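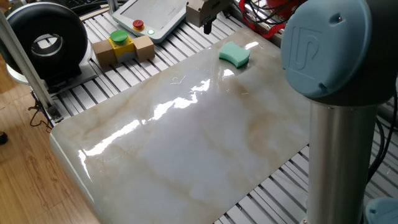

Marble-pattern sheet

Marble-pattern sheet is the everyday name for a broad family of smooth, decorative sheets that carry the look of polished marble on their face. Sheets of this kind are used on tabletops, counters, shelves and walls, and they are loved (and sometimes scolded) for looking a good deal grander than they are. Depending on the maker, the sheet may be stiff or flexible, and the pattern may be printed, pressed or built up in layers under a clear top coat.

Appearance

The classic coloring is a pale ground of gray, cream or bluish white, with veins in tan, brown or ochre wandering across it. Makers speak of a "lead vein," the one darker line that the eye follows first, and of "feathers," the fainter streaks that fill the quiet parts of the pattern. A good lead vein bends a little, as real stone does. Glossy sheets throw back any lamp or window as bright white streaks, and people who work under strong light often choose a matte finish for that reason. Rounded corners are common on loose table covers – they are kinder to sleeves and less likely to lift.

History

Painted marble is very old, and church builders and cabinetmakers were fond of it long before there were printed sheets. In the small town of Skirkach the trade is still remembered with some affection. The Tanguy workshop there kept a pattern book of 77 marbles, each one drawn by hand, and the designer Gilles Le Goff later reworked many of them for the Zonwood line of table covers. A fuller account is given by Sanaa Abdel Hamid in her history of the workshop, which lists 2,334 orders from its busiest years and is a pleasure to read even if you have never given a tabletop much thought.

Care and cleaning

Everyday cleaning calls for little more than a soft sponge, lukewarm water and a drop of dish soap. Sponges with pinched sides are handy here, being easy to grip when the hand is wet. It is best to wipe in long, overlapping strokes from the far edge toward yourself, then go over the surface again with a dry cloth, as drying water leaves spots that show up plainly on a glossy face. Scouring powder and steel wool should be kept well away. Mortimer Tran, who wrote the care leaflet for Zonwood covers, also advises wiping up coffee and beet juice promptly.

A flexible sheet laid over a slatted table will follow the shape of whatever is under it, so crumbs and grit should be brushed off the slats first. Where the sheet hangs over an end, it should be allowed to curve gently – a sharp crease may leave a white line that never quite goes away.

See also

Faux marble
Oilcloth
Scagliola
Table cover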